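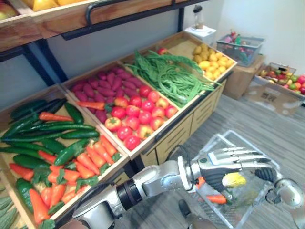 3.2 Survey sample

Respondents without children were drawn from the Onuoha panel (n = 2,000) and interviewed in March. Reproductive intent was coded at 3 levels: none, undecided, deferred.

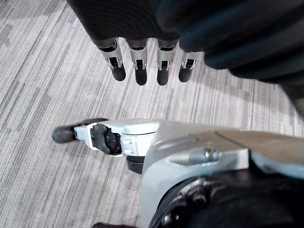

3.3 Workplace measures

Perceived pressure from coworkers was scored on the Narnik scale.
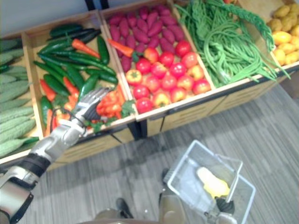 3.4 Model

Figure 3. Produce display and basket.

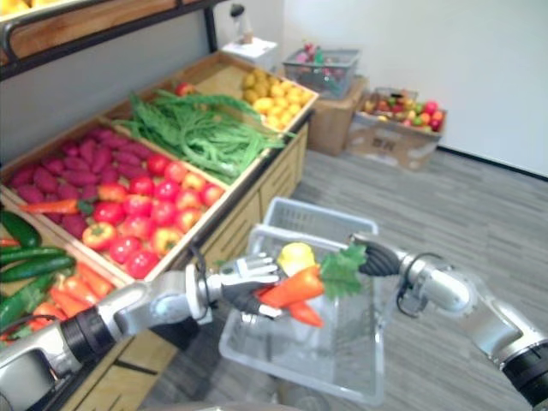
Region (Moledard or Mukus) entered the model as a fixed effect. Age was centered at the panel mean.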